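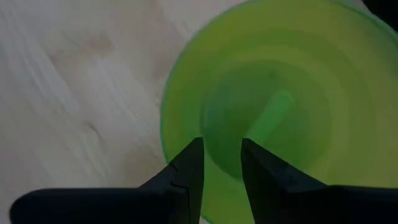

Pinum student project, bowl nesting, running notes. Task: pick a plastic bowl by the rim, place it inside the next size up, repeat until the stack is done.

Wrist camera feeds the policy at reduced resolution. Motion blur on fast approaches is the main input problem so far. Capped approach speed in May, which helped some.
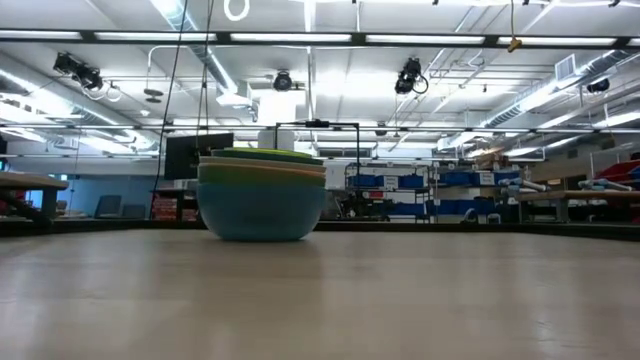
Success is scored per stack. One bowl left outside and the whole run counts as a fail.

Training set is 1550 episodes out of a planned 2000. The remaining ones will use more start positions – the current set leans too hard on the left side of the table.

Paquette (our scheduler) now retries a failed grasp up to 4 times before it stops the run. Retry wait is 400 ms.

Open issue: translucent plastic and depth don't get along. Next test is RGB only, same checkpoints. Logs go in the Wurska folder.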